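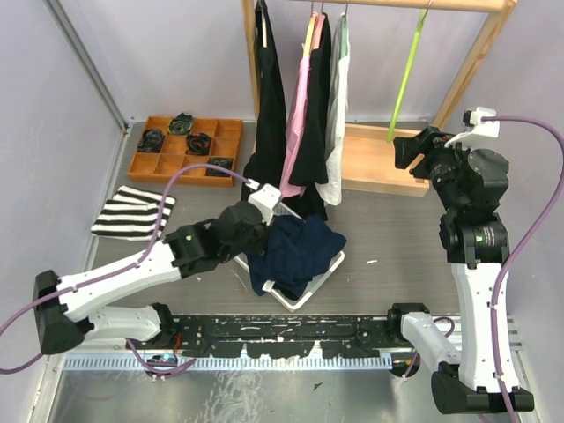

The Laundry Cell at Carach, left arm in the basket, right arm by the green hanger.

Tirta Sitompul had been hired to teach, which was what he had told his mother, and she had told everyone else. What he had not told her was that his student was a pair of arms bolted to a table in Jendadstead, and that the subject was socks.

It was the sort of job that sounded better in the morning. In the morning he walked past the sign that said Carach in brushed letters, got a coffee from the machine that only gave you coffee, and sat down in a chair with a control handle on each side. When he moved his left hand, the left arm moved. When he moved his right hand, the right arm moved. When he scratched his nose, the left arm swung up and menaced the clothes rack, and somebody in the next room wrote that down as an episode.

"Seventy-seven," said Usman, through the wall.

"That wasn't one."

"It recorded. It's one."

The task had a name, and the name was Sort and Hang, Mixed Darks. You took the clothes out of the basket. Socks were rolled and went into the wooden tray, one to a square. Things with shoulders went on a hanger. Things without shoulders were folded and put on the table. Tirta had done all this for thirty-one years with no training of any kind, and had been told by two separate women that it showed.

The arms were worse at it than he was, but only because he was inside them. A gripper has no fingertips. You lowered it into a heap of navy cloth and closed it, and you might have the collar, or the hem, or some of the basket. You learned to look for a ridge. You learned to pinch, lift a little, and wait for the heap to tell you what it was. On his first day he had lifted a shirt, a sweater and the basket in one go and carried them all grandly over to the rack, where he had nothing to do with them.

"Don't fix it too fast," Usman had said then. She had been at Carach for four years and had the patience of someone who was paid by the year. "If you make a mistake, recover the way you'd want it to recover. It learns that too."

"What if I swear?"

"There's no audio."

So he recovered. He recovered all through April and into the summer. The target was 377 good episodes per category, and a good one was an episode in which everything ended up where it belonged and no hanger hit the floor. Zostovthorpe, the client, made a cabinet that would one day put away your laundry while you were out. The cabinet was already in the brochure. It had a woman leaning on it with a glass of wine.

The trouble started with the striped one.

It was a black-and-white thing, and it was easy. Tirta liked it. You could see where it was, for a start, after an hour of dark cloth on dark cloth, and the stripes told you at once whether you had it straight. He got into the habit of doing it first. Pick, lay flat, fold, fold, and then, because the left arm was heading back to the basket anyway, a little pat. It was just the one, with the side of the gripper. He did it the way you would pat a dog you were about to leave in the car.

He didn't know he was doing it. That came out later.

On Sep 15, 2026 they let the policy run by itself for the first time. The man from Zostovthorpe came, in good shoes, and stood behind the glass with his hands behind his back. Usman pressed the key. Tirta sat in the chair with his hands in his lap, which felt like being a passenger in his own car.

The arms woke up and went to work, and they were him. He had expected something smoother. The left arm went down into the basket and hesitated, just as he did, then shifted a little to the side, just as he did, and came up with the striped thing by one corner. It laid it flat. It folded it, and it folded it again. On the way back it stopped over the cloth and patted it.

"What was that?" said the man from Zostovthorpe.

"Settling," said Usman.

"Settling?"

"It takes the air out."

The man wrote this down. The arm rolled a sock, badly, set it in a square, and looked at it. An arm can't look at anything, but it hung there over the tray for as long as Tirta always did while he wondered if that would pass, and then it decided that it would. It hung up a pink top on the second try. It took hold of a white one, lost it, and found it again. Then it raised the left gripper to where the nose would be, if it had had a nose, and held it there for a moment, working it slightly from side to side.

Nobody behind the glass spoke for a bit.

"And that?"

"Calibration," said Usman.

When the man had gone, she pulled up the recordings. There was the pat, in 70 of the first batch alone. There was the scratch, which had gone in each time under Good because the clothes had ended up in the right place, and no one had thought to make a box for noses. She scrolled through them with her chin on her fist. Tirta watched over her shoulder and saw five months of his own life in two arms and a basket. He had not known that he sighed with his elbows.

"I could do them over," he said.

"All of them?"

"I could do them properly. Like a machine."

Usman thought about it. Out on the table the arms had stopped where the run had ended, one of them still down in the basket with its fist in something navy.

"They asked if the settling could be made an option," she said. "They want to put it in the brochure."

Tirta went back to the chair and took hold of the handles. He opened the left gripper and let the navy thing go, and then, with his whole attention on not doing it, he gave it a pat.

"Was that recording?" he said.

"It's always recording," said Usman, and made a note.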